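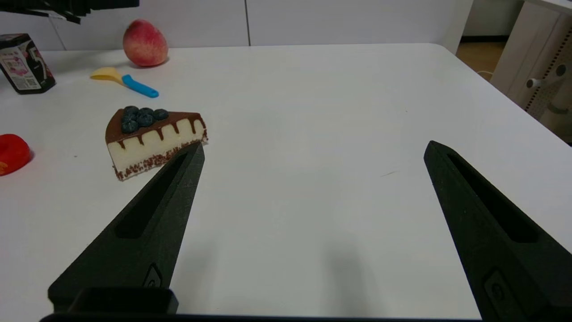
Recording demonstrations with the toy food set

Before you start, load the Groldale task list and check that the wrist view is coming through. Each task needs 200 episodes.

Step 1. Lay out the objects. Put the target where the gripper can reach it and spread a few other toys over the table. Move everything after each episode, including the toys you don't plan to touch.

Step 2. Start recording before the arm moves. Keep a second of stillness at the beginning.

Step 3. Approach slowly. With the cake slice, bring the fingers in low and open, one on each side, then close. The point of the wedge slips easily, so grip nearer the wide end.

Step 4. Lift, place, open, back away. Stop recording once the fingers are clear.

Step 5. Label the episode right away. Mark a dropped object as a failure and keep the file - Inese Rimkutė uses those for the recovery set.

If the wrist view freezes, discard the episode and restart the recorder. Episode 351 in the January batch has a frozen stretch and should be skipped when you train.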